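**Working group on bench handling rules, sixth meeting**
Fri 23 February, Cletis site, upper meeting room
Chair: Georges Daher
Represented: Cletis (operations, safety), Darkis (cell integration), Brulell (end effectors)
Apologies: Rana (data review). Written comments received and taken under items 3 and 5.

**1. Minutes of the fifth meeting**

Approved with one correction. In 4.2, "hold to run" should read "enabling device". The old wording had been copied into draft C of the rules and is to be fixed there too.

**2. Scope of the tabletop section**

Section 6 of draft C covers two-arm cells in which both hands share one work surface and the objects are light household items: tableware, toys, textiles, food or imitation food. Brulell asked whether rigid and soft items should have separate sections. The group preferred one section with a sub-clause for soft items, on the grounds that most tasks mix them.
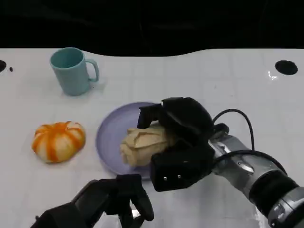

Darkis proposed that the idle hand be treated as part of the workspace at all times, whether or not it is commanded to move. Agreed. Clause 6.1 now reads:

> 6.1 A hand that takes no part in the current step shall be held in a declared waiting pose. The pose shall be recorded with the task. Planning for the active hand shall treat the waiting hand as an obstacle.

There was a longer discussion of how close the waiting pose may be to the objects. Operations want it close, so that the second hand can take over without a long travel. Safety would accept this provided that the speed limit for the shared zone applies to both arms and not to the active one alone. The limit stays at 165 mm/s as in draft B. Darkis noted that 165 mm/s is a tool-center figure and says nothing about the elbow. A note to that effect goes in the annex.

**3. Soft items**

Rana's written comment: the present text defines a completed grasp by finger position. For a folded or crumpled item the finger position at closing varies from one attempt to the next, and reviewers cannot apply the test consistently. Rana asks for a test that a reviewer can make from recorded views.

After discussion:

- 6.4.1 A soft item counts as held when no part of it bears on the work surface or on another object, for at least 3 seconds.
- 6.4.2 Loose ends are permitted. A loose end that touches an object other than the target is logged as a contact.
- 6.4.3 Release over a plate or tray shall be from the lowest height the hand can reach without touching the rim.

Brulell objected to "lowest height the hand can reach" as not measurable. The group could not agree on a number. Left in square brackets for the next draft.

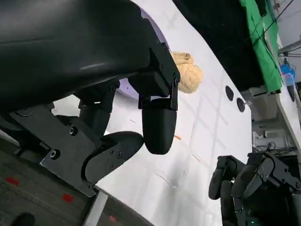 Cable routing was raised at this point and taken out of order. Cables that leave the back of the hand or the wrist need slack for full rotation, but the slack must not be able to drop into the shared zone. Draft C says "adequately restrained", which the safety representative considers useless to an inspector. Brulell will supply wording based on the loop at full wrist rotation in both directions, checked with the arm stationary -- not in a running task.

Cables behind and under the bench are outside section 6 and belong in the general installation section. Cletis pointed out that section 2 does not mention them either. Darkis to add a clause.

**4. Condition of the work surface**

The pre-task check in draft C has the operator confirm that the surface is "clean". Operations reported that operators tick this without looking. Alternatives considered were a wipe-down at fixed intervals, and a look at a reference view before each block of tasks. The second was adopted, with a block set at 20 tasks.

Crumbs, threads and fragments shed by the items themselves are to be removed at the block change. They need not stop a task unless they lie under a fingertip or under an object that is about to be moved. Pencil marks and scuffs are acceptable if they are not used for positioning. 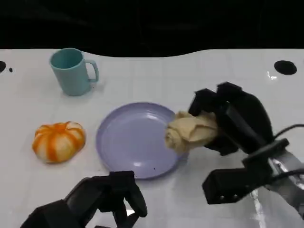 Openings in the tabletop: the chair asked for a rule that no small object be placed where it could fall through or lodge. Agreed in principle. Darkis thinks that covers would be simpler. Covers will be permitted as an alternative, flush with the surface, and the rule applies where none are fitted.

Glare was discussed briefly. A glossy top gives bright spots that move with the lighting, and Rana's reviewers have mistaken them for debris. A matte top is recommended, though not required. Cletis does not intend to replace existing tops before August.

**5. Camera views and review**

Rana's second comment concerns wrist cameras. A view taken at the wrist often shows one finger in front of the item, and the arm housing may fill a large part of it. Of 643 recordings in Rana's last review round, the disputed ones were nearly all judged from a wrist view alone. 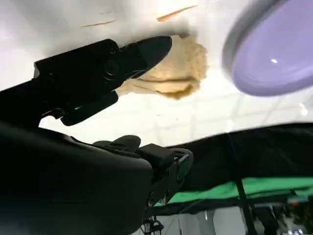

Clause 6.7 was redrafted during the meeting:

> 6.7 Contact, hold and release shall be judged from the head view together with at least one wrist view. Where the two disagree, the recording shall be marked "undetermined" and shall not be counted for or against the task.

Brulell asked that fingertip overlap not be logged as contact unless the item is seen to deform or shift. Accepted as 6.7.1. The chair recorded a reservation about stiff items, where neither may be visible.

People, lighting and equipment visible beyond the table do not affect the judgment of a task. Whether they raise a privacy question is for section 9.

**6. Actions**

| No. | Action | Owner |
|---|---|---|
| 6/1 | Correct "hold to run" in draft C | Daher |
| 6/2 | Annex note on elbow speed | Darkis |
| 6/3 | Proposal for release height, 6.4.3 | Brulell, Rana |
| 6/4 | Cable loop wording | Brulell |
| 6/5 | Clause on cables under the bench, section 2 | Darkis |
| 6/6 | Reference views for the pre-task check | Cletis |

**7. Any other business**

Darkis asked whether the rules will apply to cells already in service. Deferred. Draft D will be circulated once 6/3 and 6/4 are in, and the next meeting will be called then.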